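Robotics club, week 12

18 March 2025

Most of this week went to the two-arm task. We have two arms on one rail, and each member gets 55 minutes with them before the next person takes over. I shared my slot with Pak-hei Tsang, who has been in the club since December and is a lot more patient than I am.

The task is called tidy-up. You drive both arms by hand and record the run, then do it again. We need 90 good recordings before we can train anything. A run doesn't count if an arm touches the wall or if you stop in the middle for too long. I lost 3 that way.

Soft things are the hard part. With a box you know where the edge is going to be. A blanket changes shape every time you touch it, and dark fabric makes it difficult to judge how far down the gripper has to go.
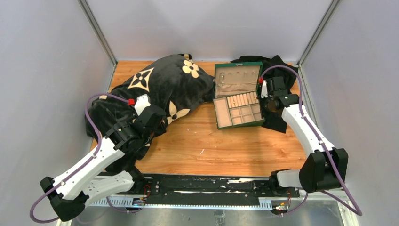
Pak-hei likes to work both arms at the same time. I still do left, then right, and my runs come out longer. Our coach said to keep both styles in the set for now. Next week I want to go through my bad runs and write down where each one went wrong.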